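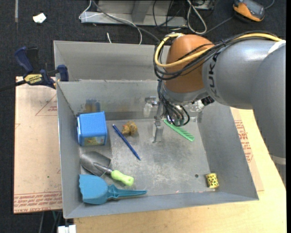 Carnet d'atelier, 23 août 2021
Burix, version de septembre : temps de chargement

Repris les mesures de chargement sur la version console de Burix. Wismont annonce dans ses notes un gain « sensible » entre l'ancienne build (1333) et la nouvelle (1502). Sensible pour qui, ce n'est pas précisé. Aucun chiffre dans le document, comme la dernière fois.

Protocole : même sauvegarde, même console, redémarrage complet avant chaque essai. Chrono déclenché à l'appui sur « Continuer », arrêté quand le personnage répond à la manette. Melina préfère arrêter à la fin du fondu au noir. Pas d'accord, on peut attendre un bon moment après le fondu sans pouvoir bouger. On a noté les deux.

Résultat : sur la zone du port, la 1502 est plus rapide au fondu. À la prise en main, l'écart disparaît presque. J'ai l'impression qu'ils ont avancé le fondu et laissé le reste tel quel. À vérifier, je n'ai que mes relevés et mon mauvais esprit.

Le ticket 281 (textures floues après un retour rapide) est marqué résolu. Reproduit 2 fois ce matin sur la 1502, en passant par le menu de la carte. Par l'auberge, rien. Rouvert avec les étapes. Gemma Catterall pense que c'est un autre bug qui ressemble au premier. Possible, mais alors il faudra m'expliquer pourquoi ce sont les mêmes textures.

Mode performance : plus fluide en intérieur, oui. En ville, sous la pluie, je ne vois pas la différence et Melina Lazaridis non plus. Gowda nous a prêté son boîtier de capture pour compter les images. Il refuse la sortie HDR, donc mesures en SDR seulement. Ne pas comparer avec les anciennes.

Côté Tustach (le portage), toujours pas de build. On nous promet septembre. C'était déjà « très bientôt » au printemps.

À faire :
- refaire la zone du port avec une sauvegarde neuve, la mienne est énorme et fausse peut-être tout
- demander à Wismont ce qu'ils chronomètrent au juste
- 281 : essayer sans le patch de langue
- rendre le câble de Gemma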